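Reading time: 2 min

How to clean smudges from a white matte tabletop?

I have bought a used table from Studach. The top is white and matte, with a thin wooden edge strip. After I wipe it, faint smudges stay on the surface, mostly on one side. I tried dish soap and warm water. I am afraid to use something too strong.
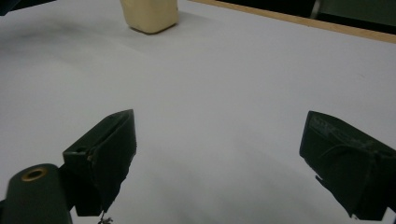

The wood strip is not sealed, I think, so I don't want much water there. Which product is safe?

2 answers

Try baking soda with a few drops of water and a soft cloth. Do not press hard, or a matte surface becomes shiny in this place. For the edge use only a damp cloth and dry it immediately. I do it on my desk every December.

Prumel spray. Works for me.

If you want to sand it, please don't. I used 2000 grit on mine and now I have one glossy circle.

Contact | © Zadness Home Help | Back to top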